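Wooden tabletops: cleaning, oiling and small repairs

Most damage to a wooden worktop comes from water left standing and from the wrong cleaner. A pale top shows both sooner than a dark one, so it pays to get into a routine.

## Daily cleaning

Wipe with a cloth wrung out until it no longer drips, then go over the same area with a dry one. Work along the grain. A drop of dish soap in warm water is enough for grease. Skip bleach, scouring powder and anything with ammonia in it.

Dried glue or batter comes up with a plastic scraper held nearly flat. Metal scrapers leave lines you will be looking at for years.

## Rings and stains

- **White rings** are moisture in the finish. Lay a folded cotton cloth over the mark and press with a warm iron, no steam, for a few seconds at a time.
- **Black rings** have gone into the wood. On an oiled top, sand the spot lightly and re-oil. On a varnished top, the varnish has to come off first.
- **Ink** sometimes lifts with rubbing alcohol on a cotton swab. Try it on the underside first, as alcohol softens shellac.

## Keeping things off the surface

Small parts, lids and wet brushes belong in a container. Plastic bins are easy to rinse, and trays with feet let air get underneath.

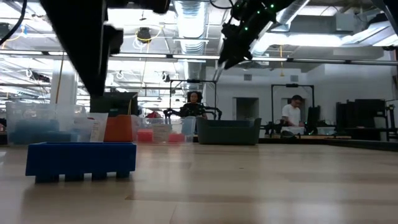
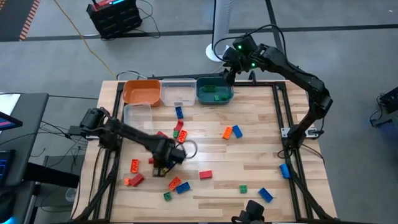
Lift containers when you move them. A grain of sand under a bin scratches as well as sandpaper does, and dragging is how most light tops get their first marks. Once a week, take everything off and wipe the strip along the back, where crumbs and dust collect.

## Oiling

Do this twice a year, or whenever a few drops of water soak in instead of beading. June is a good month for one of the two, with the windows open.

1. Sand by hand with 240 grit, along the grain, and vacuum the dust.
2. Spread a thin coat of oil with a lint-free cloth.
3. Wait as long as the can says, then wipe off all the excess — anything left on top turns sticky.
4. Leave it overnight before the second coat.

Oily rags can catch fire on their own. Spread them flat outdoors to dry, or soak them in water and keep them in a lidded metal can until you can get rid of them.

## Dents

A shallow dent in bare or oiled wood can be steamed out. Put a damp cloth over it and touch it with a hot iron for 7 or 8 seconds, check, and repeat. Let the spot dry for a full day before sanding. Torn fibers won't swell back, so a gouge needs filler in a matching color.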